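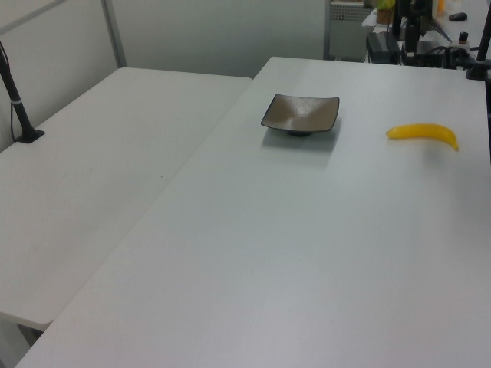

A small square dish with a speckled interior and a dark rim, raised on a short foot.

Speckle in a stoneware glaze has two common sources. The first is iron in the clay body. During firing, particles of iron-bearing mineral near the surface melt and bleed upward through the glaze, leaving brown or black spots with soft edges. The second is a coarse additive, usually granular ilmenite or manganese, stirred into the glaze itself. Spots from an additive tend to be sharper and sit higher in the coating.

Yesenia Bermúdez has worked with both. Her studio, Casum, makes tableware in short runs of 300 pieces, and for the first two years she bought a speckled body ready-mixed. She stopped after a change of supplier. The new clay carried the same catalog description, but its iron grains were larger, and a matching order for the restaurant Esteban came out of the kiln noticeably darker than the plates it was meant to replace.

She now uses a plain body and adds ilmenite to the glaze by weight. The batch is sieved before the addition, never after, and stirred between every dip. Ilmenite is heavy and settles fast. A bucket left standing through lunch will give clean ware at the top and crowded spots at the bottom.

Rims are a separate problem. Molten glaze thins over any sharp edge, and where it thins, the color of the body or of an iron wash beneath it shows through. Potters call this breaking. A controlled break needs an edge of constant radius, so Bermúdez finishes each rim with a damp sponge and checks it against a template. Square forms are harder than round ones. The corners dry first, shrink first and pull upward – a lift of 2 millimeters is enough to make a stack rock.

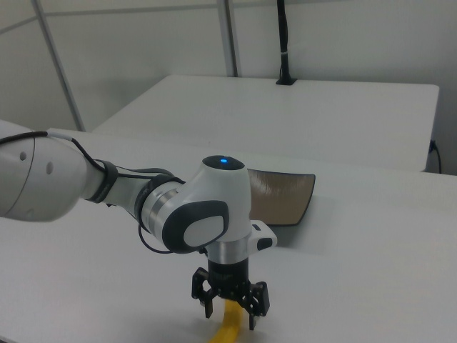
Drying is therefore slow. Square ware at Casum stays under plastic overnight and is turned over once the foot is firm. Jhonatan Pacheco, who runs the kilns, then bisque fires it with a long hold near 600 degrees Celsius, just past the point where quartz in the clay changes form and sudden heating can crack a flat base.

The glaze firing is faster at the start and slower at the end. Pacheco prefers the lower side of the stoneware range for this glaze. His log for the Lulico line lists a top temperature of 1148 degrees, with a half-hour soak. Above that the spots begin to run on vertical walls, and the matte surface turns glossy in patches. Cooling is left to the kiln, with the lid closed until morning.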